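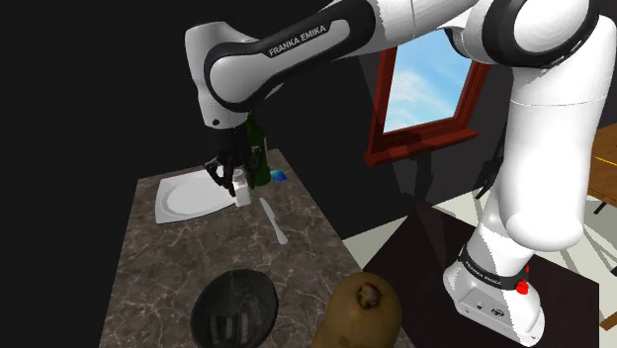
4. Equipment planning

4.1 Sizing the purchase from simulated work

The decision to buy a second arm was deferred until the tabletop tasks had been run in simulation. Quotes were requested from two integrators, Lenderura and Hirkach, on the same specification: one seven-joint arm, one gripper, a mounting base, a control computer, and a service term. Installation was priced as a separate line. Both quotes were held open until August, which set the limit on how long the simulated trials could run.

Each candidate setup was given 200 trials on the kitchen task set. The set consists of short pick and place actions with small household items on a counter, and it was written before any vendor was contacted. A trial ended when the item was released at its goal or when 60 seconds had passed. Trials that ended on the time limit were scored as failures and were not repeated.

Figure 3. Simulated kitchen task: salt shaker held just above a marble-patterned counter by a Franka Emika arm; plate, butter knife, bowl and potato nearby.

Gripper choice affects the budget more than arm choice does. The two arms under review have similar reach and payload, and their prices differ by less than the cost of one spare finger set per year. Grippers differ in finger width, opening, and the price of replacement parts. Finger width matters on a crowded counter, where the fingers must pass close to items that are not the target.
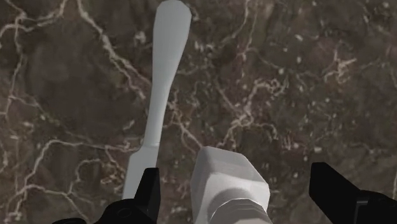
Clearance was therefore logged at the moment before contact, with the fingers open, and again at lift. A trial in which a finger moved any item other than the target was flagged for review, even when the target reached its goal. Flagged trials were kept in the success rate but were charged against the gripper in the cost model, on the assumption that a real collision shortens finger life.

4.2 Cost model

The model has a fixed part (arm, base, computer, installation) and a running part (fingers, service, operator hours). Operator time was entered as 54 hours for setup and training. Running cost was computed per 500 grasps, the interval at which the Drunden laboratory replaces finger pads on its present arm. Simulator wear figures were not used, as contact in the simulator does not degrade the pads.

The model leaves out floor space and power. Both are covered by the building budget and would be equal for either quote.

Related items
Scheduling shared robot time at Drunden
Lacerda task set: notes on release 2
Spare parts planning for small laboratories

Contact | Copyright | Back to top

This site uses cookies to remember your reading settings. Accept | Manage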